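## 3. Planning and buying the station

Read this section before you place any order. It is for the person who holds the budget, and also for the person who will build the station. In our case these were two people, and the most expensive mistakes came from the places where each thought the other had checked.

The section covers one station with two hand-held grippers, used at a table by one operator. If you plan more than one station, do the steps for the first station completely and use it before you buy the second.

### 3.1 Before you begin

You need these things at hand:

- a floor plan of the room, with sockets and doors marked
- the list of tasks that the operators will do in the first year
- the name of the person who can sign for equipment
- the current price sheet from Hegazy (grippers and cables) and from Brelach (tables and rails)

**Note:** The price sheets do not have the same basis. Hegazy gives prices without delivery, Brelach gives them with delivery. Write both into your own sheet in the same way before you compare anything.

### 3.2 Decide the size of the work surface

1. Write down the largest object in your task list. Measure it in its open state. A box with a hinged lid takes nearly double the depth when the lid lies flat.
2. Add a free zone on all sides of this object, so that the jaws can come from the side and also from above.
3. Add the place where the second gripper rests or waits while the first one is working.
4. Compare the result with the table sizes in the Brelach sheet and take the next larger one.

At our Plimen site we first ordered the smaller table. It was good for cups and blocks, but with the organiser boxes the operator had to turn the wrist in an uncomfortable way. We changed the table after two weeks and paid the delivery again.

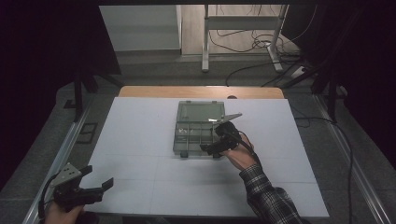
*Fig. 3-1. Compartment box with the lid open, one gripper in each hand.*

5. Choose the surface. We recommend plain white with thin grid lines. A patterned or shiny surface costs the same and gives more work afterwards.
6. If you already own a good table, you can put a white surface on top of it. Order the sheet cut to size, and ask for the corners to be smoothed.

### 3.3 Grippers, cables and spares

1. Order grippers in pairs. A single gripper is cheaper, but almost every task with a lid, a bag or a drawer needs both hands.
2. Order one spare pair of fingers for each gripper. The fingers are the part which wears first.
3. Measure the cable path with the operator's arm fully stretched to the far corner of the table. Do not measure in a straight line from the socket.
4. Add the slack for a loop at each side. The cable must never pull on the hand.
5. Check which side the cable leaves the gripper. For left-handed operators, ask Hegazy before ordering.

> **Caution:** Do not save money with extension leads connected one into another. Put one power strip of good quality into the budget for each station, and keep it outside the area where the operator stands.

**Note:** The mounting plates are sold separately from the grippers. This is written on the last page of the price sheet in small letters, and we missed it the first time.

### 3.4 Rails, stands and curtains

These are the small things, and they are forgotten in most budgets.

1. Decide if the rails will be fixed to the table or will stand alone. Fixed rails are cheaper, but then you can't move the table without a new adjustment.
2. Count the stands you need for curtains and put them on the floor plan. The feet of a stand take more room than the pole.
3. Order the curtains in a dark, matt cloth. Ask for a small piece of cloth first and look at it under your own lamps.
4. Look at the floor. On carpet the stands are steady enough, on a smooth wooden floor we put rubber pads under them.

> **Caution:** Leave a free way to the door behind the operator. If the curtain closes this way, the plan has to be changed, also when the curtain is already paid.

### 3.5 Fill in the budget sheet

Use the sheet "Bastdale station" from the shared folder. The lines below are from our last order, for one station, small items only. The table and the grippers are on their own page, as their price depends on the contract.

| Item | Supplier | Cost (GBP) |
|---|---|---|
| Rails and brackets | Brelach | 532 |
| Curtains and stands | Brelach | 193 |
| Spare fingers, 2 pairs | Hegazy | 50 |

1. Copy the lines and put in your own prices.
2. Add a line for delivery for each supplier, even if it is zero.
3. Add a line for the hours of the person who builds the station. Karim Ghoneim needed a full day for the first one and half a day for the next.
4. Add a line for task objects. Boxes, lids and small containers break or lose a latch, and you will want to buy the same model again. Buy several at the beginning, while the shop still has them.
5. Save the sheet with the date of the price list in the file name.

**Note:** Do not put training of operators into the equipment budget. It belongs to the running costs, and Warrick Tamihana will send the sheet back if he finds it there.

### 3.6 Order of purchase

1. Table and surface. They have the longest delivery time.
2. Rails and mounting plates, when the table size is confirmed in writing.
3. Grippers and cables.
4. Curtains, stands and power strip.
5. Task objects.

If you order in July, ask both suppliers about their summer closing. Our rails came on time but the brackets came three weeks later - and without brackets the rails were only lying in the corridor.

### 3.7 When the delivery comes

1. Open every box on the same day and compare it with the order, not with the delivery note.
2. Open and close each gripper by hand. The movement should be even and without noise.
3. Put the surface on the table and look along the edge. Return the sheet if it is bent. It does not become flat with time, we tried this.
4. Sign the acceptance form and send a copy to the budget holder.

Keep the packaging of the grippers until the guarantee period is finished. Continue with section 4, "Building the station".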